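Chapter 7
Fees, Queues, and Other Ways to Wait

In this chapter
Why a transaction costs what it costs
What a pending transaction is doing while you stare at it
Batching, and who pays for it

In the last chapter we built a transaction, signed it, and sent it out into the world. Most beginners assume the hard part is then over. They close the laptop and go to lunch. They come back to find the word "pending" sitting exactly where they left it.

A blockchain has limited room. Each block holds only so much, and everyone who wants in must make an offer. The fee is that offer. It has very little to do with how much money you are moving. Sending the price of a sandwich can cost the same as sending the price of a house, a fact that house buyers find charming and sandwich buyers do not.
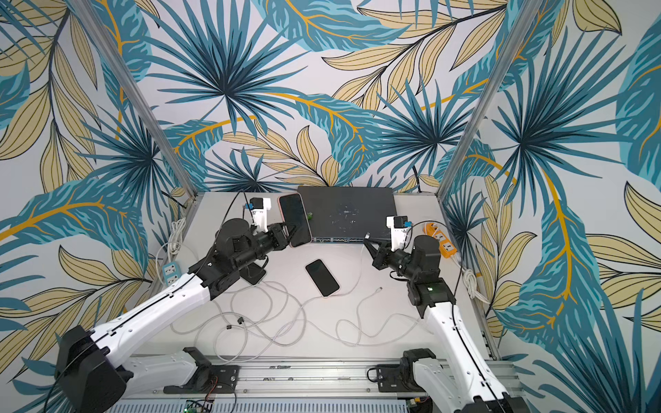
Consider Treven, the small network we will use through the rest of Part Two. A Treven block has room for 384 simple transfers. If 2,000 transfers are waiting and no new ones arrive, it will take six blocks to clear them all, and the last block will be partly empty. New ones always arrive, of course. They tend to arrive with better offers than yours.

The waiting area is called the mempool. Despite the name, there isn't one pool. Every node keeps its own list, and the lists don't quite agree. A wallet such as Drivby looks at one of them, makes a guess, and shows you the guess in a calm green font. Treat it the way you treat a restaurant host who says your table is nearly ready.

7.1 The fee market on a bad day

Hubáček's rule, which you will meet again in the exercises, says that a user who has waited through 2 blocks will pay almost anything to avoid waiting through a third. Wallet designers know this rule well. It explains the size of the "Speed up" button.

Speeding up means sending the same transaction again with a higher fee. Only one of the two can be confirmed, so you won't pay twice. You will, however, pay more than your neighbor who set a sensible fee and went to bed.
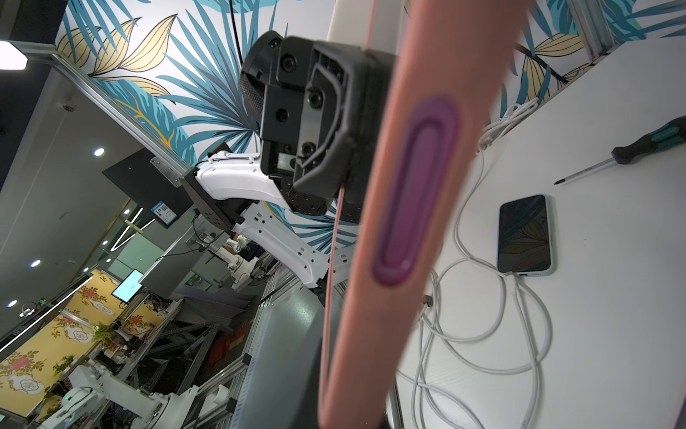 Figure 7.2. A gripper finger with its pad, and a white arm behind.

7.2 Batching

An exchange rarely sends withdrawals one at a time. Bultitz, the exchange in our running case, gathers 34 of them into a single transaction and pays one fee for the lot. Whether the savings reach the customer is a question of pricing policy, and we will take it up once you have worked through the arithmetic in Section 7.3.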